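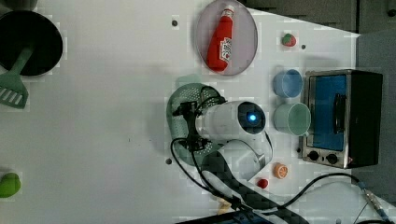
Did the bell in Skoler really ring by itself the night the river froze?

It rang, but a man was pulling the rope, and his name was Zachary Ross.

He told me so in December, in the back booth of the diner on Route 605, with his coat still on. I had gone up there to write the kind of piece the magazine wanted, which meant mist and old women and a photo of the steeple. I had most of it written before I left home. All I needed was a quote from somebody who had heard the thing.

Everybody had heard the thing. The man at the gas station heard it ring 24 times. His wife, standing next to him, heard 6, and they looked at each other as if this had never come up before. The minister told me he slept through it but that he felt a change in the air when he woke. I wrote that down. I have written down worse.

"They sent you to me last," Ross said.

"They didn't send me to you at all. I saw your name in the church log. You had the key."

He turned his cup around on the saucer. He was a big man gone narrow, and he talked to the window.

"My sister was out on the ice," he said. "She'd had a fight with her husband and she went walking. Diệp. You won't find her in the log. She took that name when she married and she kept it after. I couldn't see her and I couldn't go out after her, not at my weight back then. So I rang the bell so she'd know which way the town was."

"And she came back?"

"She came back."

I asked why he had let people go on about angels for thirty years. He said by the time he got down from the tower there were people kneeling in the snow, and one of them was his mother.

It was a good story. I thought about it all the way to the motel, and the farther I got the less I liked it. A man who can't walk on ice can climb a bell tower, fine. But the river at Skoler runs right along Main Street. She could have seen the streetlights. I went back the next morning and asked at the counter whether the lights had been on that night, and the waitress said sure, the lights were on, that was how everybody saw to get to the church.

"Did he tell you about the sister?" she said.

"He did."

"Huh." She filled my cup. "Last time it was a dog."

I called the number in the book for Ross and let it ring. Then I looked for a Diệp anywhere in the county and found one, in Hurora, two towns over. A woman picked up. I told her who I was and what I was writing, and there was such a long quiet that I checked the phone.

"Is he eating?" she said.

I said he'd had pie.

"All right," she said, and hung up.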